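Brunello Bellini
2024-05-17

Right, a few of you asked about the white table after I moaned about it in November, so settle in with a cup of tea because I've had it long enough now to have opinions (a lot of opinions, sorry, you know what I'm like).

It's a Plornon, the plain one with the matt top, and it came from Bortolotti in Stestham, the shop down the hill with the awkward parking. £149, reduced, and they let me have it for that even though the sale sticker had fallen off and we had to go hunting for it under the display.

I went in for an oak one! I'd measured up for oak, I'd told everybody it was going to be oak. Then I saw how gloomy the oak looked over in the corner and thought of our back room, which gets the sun for a bit in the morning and then sulks for the rest of the day, and I came home with white.

It's 97 cm across and the doorway is not. Two of us, one table, legs off, legs back on, legs off again as we'd forgotten the rug. If you're buying one, do the rug first. I can't say that strongly enough.

Now, matt or gloss. My last white table was gloss and I could see the ceiling light in it wherever I sat, like eating my toast off a mirror. The matt one just goes softly grey here and there where the light falls away, and I find that very restful. It makes the whole thing look a bit like paper.

The price of that is marks. Tea I can deal with, a damp cloth and a drop of washing-up liquid and off it comes. Turmeric I'd keep in another room altogether. Pencil is surprisingly stubborn, and a rubber works better than any spray I tried (a clean white one, mind, the pink sort made it worse and I had a bad ten minutes).

Please don't use the scratchy side of the sponge. I did it once in the far corner and there's a shiny patch there now, the size of a stamp. I know exactly where it is, and I sit with my back to it.

Someone over in the Grollberg group, all 1,388 of them with a view on furniture, told me to wax it. I tried a little underneath first and it went slightly yellow, so I've left well alone. Yours may be different, do test a bit that doesn't show.

What I hadn't expected is how much I'd enjoy colour on it. Things I'd stopped noticing years ago look quite cheerful against white, even a murky sort of green I'd have sworn I disliked. Dark grey looks very handsome too. I've been moving bits and pieces about like a shop window dresser and getting nothing else done.

My one rule is that things live at the sides and the middle is for whatever I'm up to that day. It lasts until the post arrives, usually, and then I have a good tidy after supper and start again.
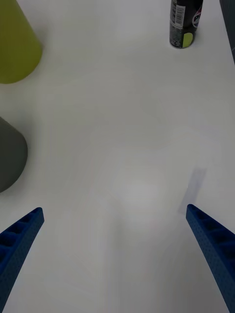
Next on the list is chairs, and I'm dithering terribly between painting the old ones and going back to Bortolotti for something that matches. Grey, I think. Or that green! If you've painted chairs and they haven't chipped, do tell me what you put on first, and whether you bothered sanding the rungs.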